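Notes for the talk on surtitles, second version (May). Speak slowly at the start. Water on the left side of the desk.

## Opening

Good afternoon, and thank you for coming after lunch, which is a difficult hour for listening.

I want to speak about the lines of text that are shown above the stage when a play is given in a foreign language. I have prepared and operated them for the theater in Puvari, and before this I was a teacher of grammar. I mention the grammar because it made my first surtitles very bad. They were complete. Every adjective was in its place, and the public was reading during the whole evening and did not see the actors.

(Pause. Ask who has been to a play with surtitles. Wait for the hands.)

## How much text a play can carry

The first play I did was a family comedy with a great deal of shouting. I cut it into over 600 titles. For the second season we did the same play again, and I brought it down to 400. The actors said the same words as before. The laughs came more often, and they came at the correct moment, which for the actors is more important.

My rule is a maximum of 2 lines for each title. If a thought does not fit, I look first for what the actor already shows with the face or the hands. "Get out of my house" does not need to be written three times when a man is pointing at the door.

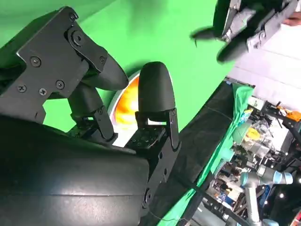
Sadia Abbasi objected to this when I gave the first version of the talk. She said that if the man shouts it three times, the author wanted three times, and a person who does not know the language has the right to know that it is a repetition. I have thought about it since then. I still write it once, but I now leave the title up until the third shout is finished, so that the reader understands it belongs to all three.

(If she is in the room, greet her.)

## Timing

A title must not arrive before the actor speaks. With a joke this is a disaster: half of the public laughs, the actor has not yet opened his mouth, and he believes that something is wrong with his costume.

It must also not arrive late. I put my finger on the key when the actor takes breath. To know the breath you have to attend rehearsals, and I ask for 5 of them. Usually the director offers me fewer and we discuss it. 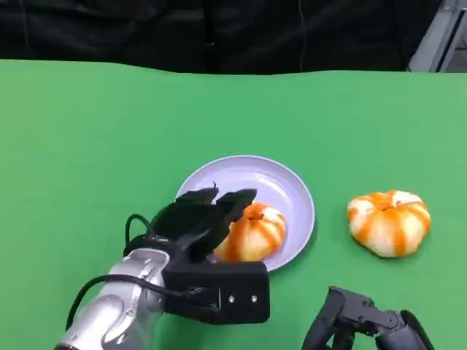 Sometimes the actor jumps over a page. It happened to us at the Gittins, in the second act, with the uncle's long speech about the orchard. He went directly from the spring to the inheritance. In such a moment, show black. Do not run through the titles looking for the place, because everyone sees them passing like the stations from a fast train. Stay black, find the place on the paper script, and come back with a short, clear line.

I keep the paper script always, with pencil marks:

- a circle where the actor likes to wait
- a wavy line where the text changes from night to night
- a cross where there was a skip before, even once
- a small "m" where music covers the first word

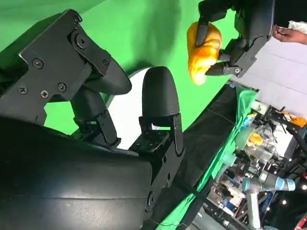
## Songs, swearing and dialect

Songs: I translate the first verse and the refrain. When the refrain comes back I show nothing, and the people remember it. I do not try to rhyme.

Swearing: a word looks stronger written than it sounds. At Dramska we had a soldier who swore in every sentence, and on the screen it became heavy very quickly. I kept the ones where he was really angry.

Dialect: here I have no good solution. In the play from the mountains the grandmother spoke in a way that even the city people followed with difficulty. I tried strange spelling for her and took it out after the dress rehearsal. It made her look stupid, and she is the most intelligent person in the play. Now she speaks in short sentences with old words, "supper" and "parlor," and the actress does the rest.
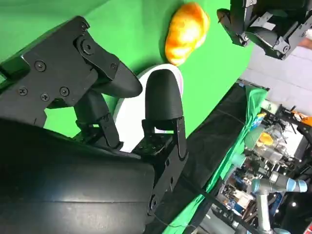
For names, make a list on the first day and decide each one. A woman can be Katarina, Kata and Katica in one scene, depending on who is angry with her. The reader will think there are three women. I choose one form, and a second one only for the person who loves her.

## Questions

If they ask about software: I use Botedeck now, before I used ordinary slides, and both can be operated well or badly.

If they ask about pay: say that the rehearsals should be in the contract.

If there are no questions, read the orchard speech in the long version and then in mine. Handout is on the chair by the door.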